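October, bench 2, started 9:40

Task for this week is the battery sorting. Loose cells go from the surface into the yellow tray, and later from the tray into the right container by size. Kasun asked why we do batteries after the socks were such a pain, and my answer is that every house has a drawer with batteries in it, and every small workshop has a worse one. If somebody asks me whether the machine can do a chore, I want to give an answer for a chore that people really have.

State of things from last entry: the Nallo arm was calibrated again after the belt change. Wrist camera is on the new bracket. Policy is the one trained on 985 demonstrations, the same checkpoint we used for the pegs and the clothespins, fine-tuned with the battery set that Kasun recorded. I did not touch the learning rate or anything else. Please do not touch it either until I finish this table.

**Setup notes**

- Floral cover on the work surface stays. I know it is ugly to look at all day, but on the plain gray mat we got numbers that were too good, and then in a real kitchen they fell down. Patterns are part of the chore.
- Overhead lamp on, window blind half closed. At noon the sun makes a stripe over the surface and the metal ends of the cells shine. I will make a separate run for that and mark it.
- Gripper fingers: the black ones, without the rubber caps. The caps are better for round things but they leave a gray mark, and one of them came off last time and was gripped by the arm as if it was an object, and it was put into the tray. Counted as a failure. Kasun wanted to count it as half.
- Speed limited to the slow profile. Onder, the logging program, is writing force and finger width at every step.

**Morning run**

I made 16 attempts before coffee. I write here what I saw while it is fresh, the logs have the exact values.

The first attempts were fine. The arm goes down over a cell, the fingers close across the thin direction, and it lifts. With thick cells it is almost boring. With the slim ones the fingers often touch the surface first and the cover gets pushed into a small wave, and then the cell rolls on this wave. When it rolls toward the wall it stops, and when it rolls toward the hand the policy follows it quite nicely. When it rolls sideways the policy is lost. It goes to the place where the cell was, closes on nothing, lifts nothing, and moves to the tray with great confidence.

This is the behavior I dislike the most. A person would feel that the fingers are empty. Our arm also can feel it, the finger width is in the log, it closes to zero, and still it continues with the place motion. So the information is there and it is not used. I asked Ernő Deák about this last month and he said to just add a rule: if width is zero after close, go back to the search pose. I was against it because I wanted the learned thing to learn it. Now I am less against it. For a chore in a house I think the owner does not care if the rule was learned.

Second type of problem is the tray itself. When cells are already in it, the policy releases the new one from too high. It makes a loud noise and sometimes the cell jumps over the wall of the tray. In the demonstrations Kasun always put them down gently, but he had mostly an empty tray, so the arm has not seen many full ones. I believe this is simply missing data. We need recordings that start with a half full tray, and also some where the pile is at one end and the other end is free, so it learns to choose the free place.
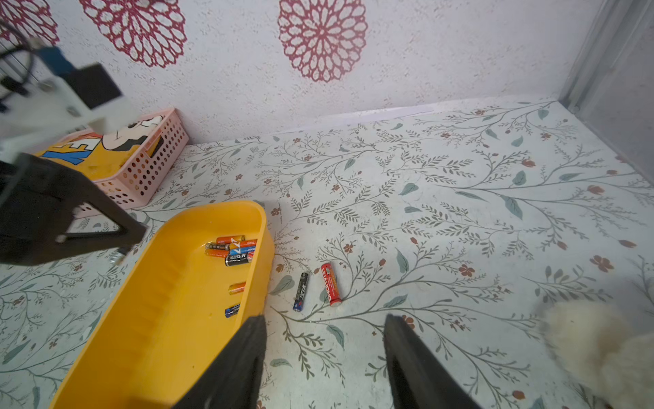
*Wrist view, bench 2. Seven in the tray, two still on the cover. Most of the load is at the far end.*

For a layout like this I would expect a child of four years to finish without help. For us it is a medium case. The black one and the red one are lying with space between them and with nothing touching, so the grasp should be easy, and the direction is good also. The harder question is where to release. The near half of the tray has more room than the far one, and every run I watched this morning with a pile in the tray, the arm wanted to go on top of the pile. I suspect it looks at batteries and goes to batteries. To check this I will try a tray with one cell only, first at the far end, then in the middle, then near, and compare the release points.

**Colors**

Kasun had the idea that the wrappers matter. In our box there are orange and gold ones, dark ones, blue ones, and the red. He thinks that the policy is better with the orange ones because his demonstration set had one big pack of them. I did not believe it, but I looked in the log for missed approaches and the dark cells do have more of them. On the leaf pattern a slim dark cell can look like one more stem if the view is blurred by motion. It is only my guess. We should sort the log by cell and make a real table, and not argue in the corridor.

A note for the one who prepares the box: please keep the types mixed, and do not take the good ones out for your keyboard. Two times now I found less cells than in the sheet.

**Afternoon, from 14:10**

I put in Ernő's rule (branch is called `empty-check`, very short, please read it before you complain). If the finger width goes below the limit after closing, the arm goes up to the search pose and tries again, maximum three times, and after that it stops and beeps.

Results: the confident empty trips to the tray are gone. This alone makes it feel like a different machine. But now we have a new thing, where it misses a slim cell, goes up, comes down at the same place, misses it again in the same way, and beeps. The retry is not useful if the second try is a copy of the first. I added a small random shift in the search pose, a few millimeters, and this helped more than I expected. I am a bit ashamed that such a simple thing helps more than my two weeks with the depth model, but I write it down as it is.

One time the fingers closed on a fold of the cover and not on a cell. The width was not zero, so the rule said everything is good, and the arm lifted the whole cover with the cells on it. I pressed stop. All cells rolled down to the wall side. So: the rule needs the force also, or we need to fix the cover with tape at the corners. In a house there is no tape on the tablecloth, so I prefer the force. For this week, tape.

With today's attempts added, the log for this task has 103 entries. Enough to see what kind of failures we have, not enough to give a percentage to anyone outside. If Kerekes calls for a number, please say that we will send a report and do not say any number on the phone. Last time they put it in their slides.

**Can it do the chore yet?**

I write my opinion here because Kasun and I will discuss it with the others and I am better on paper.

Picking up loose batteries and putting them in a tray, slowly, with a person in the room: yes, nearly. I would leave it alone with this during a coffee, now that it stops and beeps. Time is bad. A person does it with two hands and takes several at once, and the arm takes one, thinks, takes one, thinks. For a home I do not see this as a big problem. If it works while I am at work, I do not care if it takes one hour.

Sorting by size: I do not know yet. From the wrist camera the thickness is visible when the hand is close, and the finger width gives it again when it is closed, so in principle we measure the size for free at every grasp. I think here the machine can even be better than me, I always mix the two slim types.

Knowing which are empty and which are good: no, and a human cannot see this also. The Flikex tester has a small slot where the cell must be pushed in against a spring. We tried this in spring with the older hand and we broke the slot. I would not promise anything with pushing against springs. It is the same problem as changing the batteries in a remote control, and this is of course the chore that people would ask for, not the tray.

So my summary for shop-floor use would be the same as for the clothespins. It can do the transport part of a tidy-up. It can not do the part where the thing has to go into another thing with force and exact direction. Kasun is more optimistic, he says that inserting is only a matter of demonstrations. He may add his own paragraph under mine.

*KM: I add it. Pegs went from hopeless to acceptable with more recordings and nothing else changed. I would like a fair try on the tester slot before we write "can not". Also I did not take the batteries for the keyboard, only one time.*

**To do**

- [ ] Record demonstrations with half full tray, pile at far end, pile at near end, spread (Kasun)
- [ ] Release point test with single cell in three positions (me)
- [ ] Force condition in `empty-check`
- [ ] Table of missed approaches by wrapper color
- [ ] Run with noon sun, blind open
- [ ] Tape on cover corners, write in the sheet when it is on and when not
- [ ] Ask Ernő if the random shift can be bigger for the slim cells, or if he thinks it is a bad habit
- [ ] New spring for the tester, if Flikex still sells them

Arm parked at 17:25, power off at the wall, Onder log copied to the shared drive. The left finger has a little play again, I tightened the screw but it should be looked at before the next run.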